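Monday, the reading room, after closing

The day was given to the comics and popular fiction collection, and this entry is made while the particulars are fresh. The room opened at the usual hour. The radiators were slow and the first readers kept their coats on until the middle of the morning.

The principal business was the bound run of Skultside, which has been promised to the shelves since October and which is now, at last, in a state to be lent.
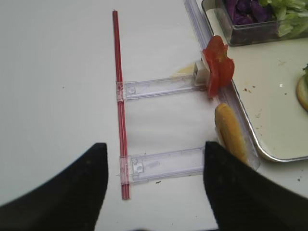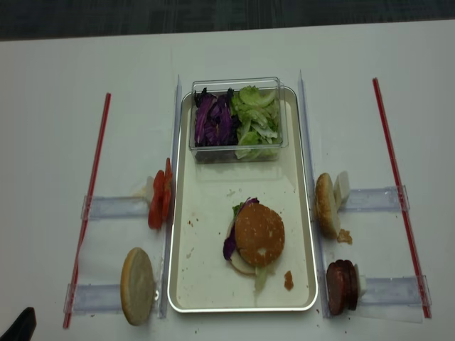

Burger, cabbage and lettuce. 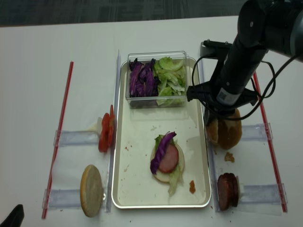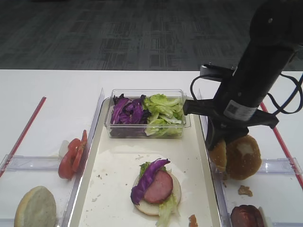 The run comprises 30 volumes. It was received in good order, apart from a split hinge on the second and a musty smell in the last few, which have been set apart on the airing shelf with paper between the leaves. They are not to be lent until the smell has gone. The catalogue number 3427 has been given to the set as a whole, with a letter added for each volume, and the old slips have been withdrawn.

It was necessary to read a good deal of the work in order to describe it properly for the catalogue, and the description took most of the afternoon. Skultside begins as a plain adventure serial. The masked ferryman known as Nenda carries passengers across a river at night and is drawn, chapter by chapter, into their quarrels. The early numbers are crude. The faces change from one panel to the next, the lettering is cramped, and the villains are supplied without any history of their own. A reader who stopped at the third volume might fairly conclude that there was little to preserve.

The later volumes are another matter. From the point at which Nenda loses the boat, the story slows down and the drawing improves with it. There are whole pages of water and mist with scarcely a word on them. The long section set in the town of Flollach, where the mask is of no use and the ferryman must take ordinary work in a ropeyard, is the best thing in the run, and the catalogue note now says so. It also says, after some thought, that the ending is hurried. The final volume disposes of the ropeyard, the river and two old enemies in the space of a single night, and one has the impression of a publisher calling time.

The companion volume, Hà, was looked at more briefly. It is a prose novel of 835 pages taking up the story of the ferryman's daughter, who appears in the serial only twice and never speaks. The binding is sound. The print is small and will not suit every reader, and a request for a large print copy has been entered in the book. The opening chapters are heavy going, with much about tolls and river law, but the account of the flood was read at one sitting and the tea was allowed to go cold beside it. It should be shelved next to the serial — not among the general novels, where it stood until this morning and where no reader of Skultside would have thought to look.

A question was raised at the desk as to whether younger readers may borrow the set. The present rule permits it with a parent's signature. On the evidence of the volumes read today, the rule appears sensible and no change is proposed. The ropeyard fire is alarming, and there is a drowning in the ninth volume which is drawn with more care than comfort, but there is nothing in either that is not also found in the history section.

The reading group has asked for Skultside as its next subject. The request has been granted on condition that members work from the lending copies and leave the spare volumes where they are. It has been suggested that they begin at Flollach and go back to the early numbers afterwards. Whether this advice will be followed is for the group to decide.

Remaining for tomorrow: the labels for the last shelf, which ran out before the work did; a reply to the reader who wishes to know whether the newspaper strips were ever collected (they were, in part, and the reference must be found); and the hinge on the second volume, for which glue and linen tape are in the lower drawer.

The room was locked at half past six. The airing shelf was checked before leaving, and the paper between the leaves will want changing by Thursday.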